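Do you sort clothes by color anymore, or wash everything together?

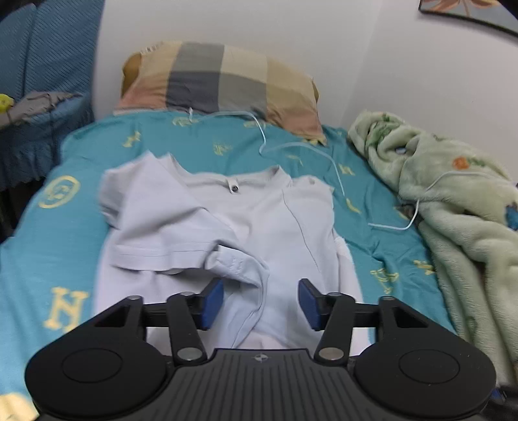 idrisa_m wrote:
Good evening to all. I moved to a smaller apartment in February and the washing machine is in the basement, shared by the whole building. Each load costs money and I must reserve the time in a book. So I want to ask a question that may be too simple for this forum. Is it still necessary to separate light and dark clothes when the water is cold?

My mother made four piles and she was very strict. My neighbor puts all in one drum at 30 degrees and he tells me the modern detergent does not let the color travel. I live alone and I never have enough light things to fill a machine. If I wait for a full one, I have no shirts by Tuesday.

I use Prondeo liquid, the one without perfume.

Idrisa Makokha

drumroll wrote:
Your neighbor is right. I quit sorting years ago. Cold water, everything in, done. The only exception is new jeans.

pale_linen wrote:
I have to disagree with drumroll. It isn't the one wash that gets you, it's the fortieth. Pale things go dull so slowly that you don't see it until you buy a new one and put it next to the old one. Lavender, light gray and cream are worse than white for this, as you can't bleach them back.

drumroll wrote:
Or they go dull from being worn and washed. Everything does. You'd get the same result with four piles.

pale_linen wrote:
I had two pillowcases from the same set. One lived at my sister's and got washed with her lights, mine went in with whatever. Hers still looks new.

drumroll wrote:
Different water, different machine, different detergent. That's not a test.

G.Mwaipopo wrote:
I worked for 6 years in a hotel laundry, so maybe I can add something. We sorted always, but the first reason was the fabric and the soil, and the color came after. A towel is heavy and rough. When it turns together with a thin cotton shirt, the shirt suffers. I would worry about this more than about the dye.

For one person at home I would make only two groups. First group: thin and light-colored things. Second group: towels, jeans and everything dark. Red goes in the second group until it has been washed 3 times, and after that you can test it with a wet white cloth on the inside seam. If the cloth stays clean, the red can go where you like.

One more point. Many gray shirts that I saw were gray from too much detergent. It stays in the cloth and holds the dirt. Measure it with the cap, please, and do not pour by feeling.

Godfrey Mwaipopo

idrisa_m wrote:
Thank you, Godfrey. I must admit that I pour by feeling — and my feeling is generous. I will try with two groups. What do you think about the sheets that catch the color? The shop near me has the Jitham ones, but the box is not cheap.

pale_linen wrote:
I use those. They do come out pink or blue sometimes, so they're catching something.

drumroll wrote:
They catch what's in the water. Doesn't mean it would have ended up on your shirt. Save your money.

G.Mwaipopo wrote:
I am between you both. For a mixed load with one doubtful piece, I would use a sheet. For every wash, no. They also do not help when a wet red sock lies on a wet shirt for three hours, and I believe this is how most accidents happen. In a shared basement, set an alarm and take the clothes out immediately.

basement_no2 wrote:
Coming in with a practical question. Our shared machine is an old Drarnari and the "cold" setting feels warm to me. Could that matter?

G.Mwaipopo wrote:
It could. Some buildings have the hoses exchanged by mistake. Ask the person who maintains it to look at the connection behind the machine. Until then I would keep the dark things separate.

idrisa_m wrote:
I washed yesterday in two groups, with one cap of detergent. The light group was only half of the drum, so I added the bedsheet. The smell is less strong and I like it better. My neighbor still thinks I am wasting money, and we did not come to an agreement.

drumroll wrote:
Tell him I said hi.

Contact us | Forum rules | © MacPherson Home Forums | Back to top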